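In defense of eating in bed

My mother had 42 rules about the house (I'm guessing, but it felt like that many) and the firmest one was no food past the bedroom door. Crumbs, she said, as if that settled it. I kept that rule until I was 30, and then one wet Tuesday in March I took a plate of toast upstairs and never looked back.

I know the arguments. Mohcine Bouzid, who I shared an apartment with on Zernau Street, still thinks it's a short road from a cracker on the blanket to living like a raccoon. He ate every meal at the table, including cereal at 6 in the morning, standing up half the time because he was late! How is that more civilized than me with my pillows and my tea?

And yes, crumbs happen. You shake the sheet out. I've had spilled soup exactly once and I don't recommend soup. But dry things, small things, anything that comes in its own wrapper, I can't see the harm. Hotels have been bringing people breakfast in bed forever and charging them extra for it, and we call that a treat. Do it in your own room and suddenly you've given up on life.

So get a tray, a decent one with some weight to it, and pick a slow morning. The dining table will still be there at lunch.

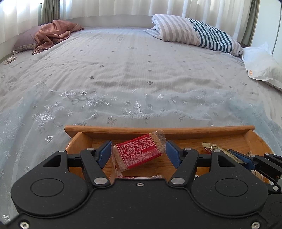 A wrapped biscuit, a wooden tray and plenty of bed.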